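Trundden open sorting bin, grey sheet metal

For loose mixed items in workshops, play centres, shops and store rooms

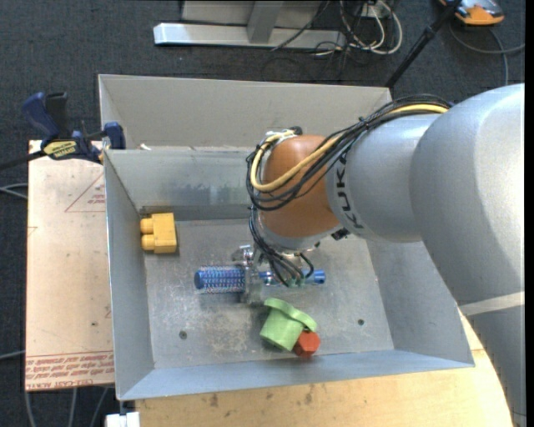
Can the bin be used without a liner?

It can be used bare for most things, including plastic toys, tool handles, offcuts and boxed goods. A liner is worth having for glass, for anything with a polished finish, and in rooms where the noise of things being dropped in would be a nuisance.

Overview

The Trundden is an open-topped bin for items that don't stack and don't belong in a drawer. It is made for jobs where things of different shapes go in together and come out one at a time: returned toys, lost property, mixed spares, goods waiting to be sorted or priced. The top is fully open, so you can reach any part of the floor without moving a lid or a flap.

It is meant to stand on a bench, a low table or the floor. It isn't meant to be hung on a wall or carried full, and it shouldn't be used as a step.

Sizes and prices

Standard: inside wall height 300 mm, £184
Long: inside wall height 300 mm, £269

Both sizes have the same wall height, so they can stand side by side along a bench with their tops level. Length and width are given on the drawing we send with every quotation. If you need the bin to fit between two fixed points, measure at floor level as well as at the top, as older benches are often out of true. Other lengths can be made, but the wall height stays the same.

Prices are for one bin without accessories. Delivery is worked out by postcode.

Load

The standard bin is rated for 30 kg spread evenly over the floor. The long bin has the same rating if it is standing on trestles or on a frame that only supports the ends. Stood flat on a solid surface it will take more, but please ask us before ordering if you plan to keep castings, bar ends or other heavy metal in it.

A single heavy item dropped from height can dent the floor. The dent won't stop the bin being used, but small things will roll into it and collect there.

Surface and wear

The inside of the floor will scuff. This starts in the first days of use and is normal with bare sheet metal. The marks are mostly on the surface and don't snag cloth or skin. If you find a raised edge, rub it down with a fine abrasive block and wipe out the dust before the bin goes back into use.

We don't paint the inside. We tried it on an earlier bin, the Fekham, and the paint came off in flakes which then had to be picked out of the contents. Customers who still have a Fekham can strip the inside with an ordinary paint remover and use it bare.

Cleaning

Empty the bin completely. Brush out grit first, then wipe with warm water and a little washing-up liquid. Dry it with a cloth, paying attention to the corners. Don't leave water standing in the bottom overnight.

Sticky marks from labels and tape come off with white spirit. Avoid bleach, and avoid wire wool, which leaves small fibres behind that rust and stain.

For toys and other things handled by children, the bin can be wiped with the same spray you use on the tables. Rinse it afterwards with clean water.

Using it for sorting

Fill the bin to no more than half its height if people will be sorting from it by hand. Above that, things at the bottom stay there. Long items such as handles, brushes and rolled goods are easier to pick out when they lie flat on the floor of the bin, so put them in before the blocky ones if you have the choice.

Light-coloured and bright items show up well against the grey. Dark screws and small black parts don't, and for these we suggest the pale liner.

Pichit Thammasiri, who runs our sample room, keeps one bin for things coming in and a second for things that have been checked. He has found that a gap of a hand's width between the two is enough to stop items being dropped into the wrong one. Fixing them edge to edge saves space but leads to more mistakes.

Accessories

Rissanen felt liner - dark or pale. Lies loose on the floor of the bin and can be lifted out and shaken. Takes most of the noise away. Not suitable for oily parts.

Rissanen rubber mat - for heavier items. Cut to the size of the bin and easily trimmed with a knife.

Enora divider - a single upright sheet that wedges across the bin. It needs no screws and can be moved. It isn't strong enough to hold back a heavy load on one side only.

Enora edge strip - a push-on strip for the top edge. Recommended where people lean over the bin for long periods. Supplied in one length, to be cut on site.

Accessories are priced separately and can be added to an order until the bin leaves us.

Delivery and setting up

The bin arrives in one piece, wrapped in card. There is nothing to put together. Two people should lift the long size. Check the corners before signing, and note any damage on the driver's sheet.

Stand the bin where you want it, press on each corner in turn, and pack under any that rocks. Thin rubber works better than folded card - card squashes flat after a week or two and the rocking comes back.

Wear gloves when you unwrap it. The edges are dressed before packing, but the metal bands round the card are sharp.

Lead time

Standard bins are usually sent within a week. Long bins are made in batches and can take up to four weeks. The workshop closes for part of August, and orders placed in that period are started when it reopens.

Returns

Unused bins in standard sizes can be sent back within a month. Bins made to a special length can't be returned unless there is a fault. A liner that has been trimmed can't be returned either.

Questions about sizes and special lengths go to Valtteri Leinonen in the drawing office. A sketch with measurements in millimetres is enough to start with, and he will send back a drawing for you to check before anything is cut. The office answers the phone until 4 pm.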